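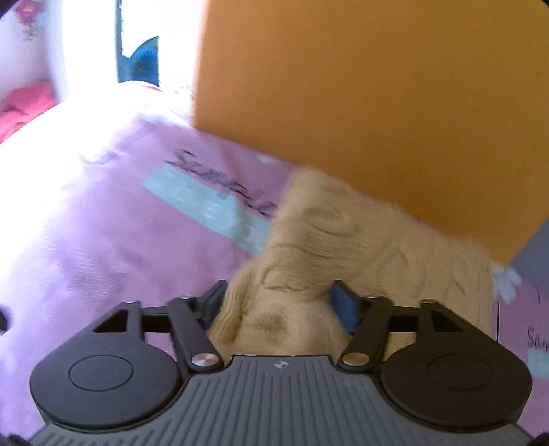
An afternoon at the Skelunel open day

The setup was a bed with a patterned sheet on it, a few soft things to pick up, and a gripper you hold in your own hand. I had expected a big arm behind a fence. Skelunel does have one of those, but it was switched off while I was there, so I spent most of my visit at the bed.

You squeeze the handle, the two blue pads come together, and you move whatever you've caught. I started with a beige plush toy. Soft toys are easy to grab and hard to grab well. If you take too little you only get fuzz, and if you take too much the whole thing folds up on you.

Theerawat Sriwong was running the table. He told me they want 3000 recordings of people handling household items before they train anything on them. Each one lasts 20 seconds. I did four and was slow at all of them.

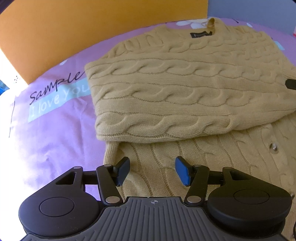 Posted by Tâm Thái in Visits, January

Clothes were the next job. There was a folded cable-knit sweater and a cardigan in the same beige knit, and the task was to get hold of the cardigan without dragging the sweater along. I came in from the bottom with the pads open and aimed low. My first try moved both. Theerawat said to go in slower and close later, and the second try was better.

My wrist was sore by the end. The people who do this regularly stop after 60 minutes and switch with someone else, and I can see why.

I asked when a robot would be folding sweaters with what they collect. He said he didn't want to guess. They're working on picking up first, and folding comes after that.

Parking is behind the building and the entrance is on the other side, so allow time for the walk. Coffee was free. I plan to go to the Wostitz one next and will post about it if I do.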